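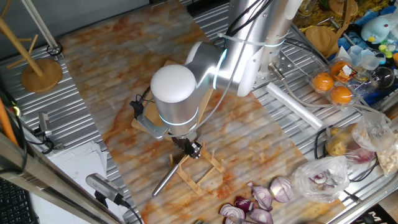

# Kitchen bench tips, software side

Notes from the Larkby bench, where the arm runs Sumia for planning and whatever we had left over for perception. Add your own at the bottom and sign nothing.

**Put the counter in the planner.** Sumia will happily route an elbow through solid marble pattern if you never told it there was a tabletop. Add a box for every surface, then pad each by a finger's width. The camera bracket on the wrist needs its own collision shape too. We learned this at the price of one bracket.

**Busy tabletops eat masks.** Orange and rust veining looks lovely and segments like produce. Grab a background shot of the bare top under the same lights and subtract it before you go blaming the model. Our false "carrot" detections went from 476 in an evening to 44, and there has never been a carrot.

**Cut onion is several objects.** Half an onion, a wedge and a small chunk do not share a grasp. Label by piece, and keep "cut face up" as a separate flag. If pieces overlap, let the planner take the easiest one and look again. Planning the whole heap in advance is a hobby.

**Clear plastic lies about depth.** Bags and clamshells come back as holes, glare or a thin fog. Draw a keep-out box by hand around anything in a bag, potatoes included. For fruit in a clamshell, trust color for where it is and the box size for how high.

**Shiny rods, same trouble.** Fit a line in the color picture and ignore the depth down the middle. For slatted racks, use a mesh. The point cloud sees the gaps and concludes there is no rack.

**Cables are real even if the model says otherwise.** Cap the last wrist joint well short of its limit and have the planner charge extra for big turns. Sarantis, our log viewer, will plot joint travel per task. Anything that looks like a staircase is winding itself up.

**Name your logs.** "test_final_2" helps no one in January. Use task, item, gripper and run number. We have 3,214 runs on the Plorstead drive and 106 of them are called "onion".

**Before pressing start:**

- reload the bench file
- check the gripper offset
- run it once at low speed with the stop button in reach
- move your coffee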